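Widmer Reading Room Circulation Records: Data Card

34 shares | 3 comments

Summary

This release contains anonymised circulation records from the Widmer Reading Room, a members' lending library operated by the Hosby Library Association. It comprises 3754 loans of printed books and is intended for the study of borrowing patterns in small libraries. The version described in this card was issued on June 9, 2018.

Contents

- loans.csv - one row for each loan, with title identifier, loan length in days and renewal count
- titles.csv - catalogue entries for 2000 titles, including subject heading and language
- branches.csv - codes for the Widmer, Sekia and Billow collections

Dates are given as day, month and year. Empty cells indicate that no value was entered at the desk; they should not be read as zero.

Preparation

Paper cards were transcribed by Association staff and checked against the shelf list. Titles with fewer than five loans have been grouped under a single code in each branch, to protect the privacy of members. 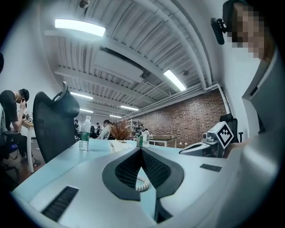
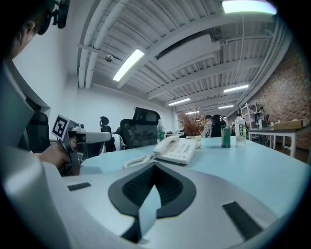

Spelling of authors' names follows the catalogue at the time of entry and has not been standardised. Where a volume was rebound and given a new number, both numbers are retained in titles.csv and joined by the field "prior_id".

Known limitations

The Billow collection closed each August for stocktaking, and no loans are recorded for that month. Children's picture books were lent on a separate honour system and are absent from the files. A further 400 cards were illegible and have been excluded.

Licence and citation

The files may be copied and adapted for non-commercial purposes, provided the Association is credited. Corrections should be addressed to Dale Kowalchuk, Records Officer - please quote the title identifier in all correspondence.

Comments (3)

marginalia_k: Are renewals counted as separate loans?

Dale Kowalchuk: They are not. A renewed loan remains a single row and the renewal count increases by one.

northshelf: Thank you for keeping prior_id. The Sekia numbering makes a good deal more sense with it.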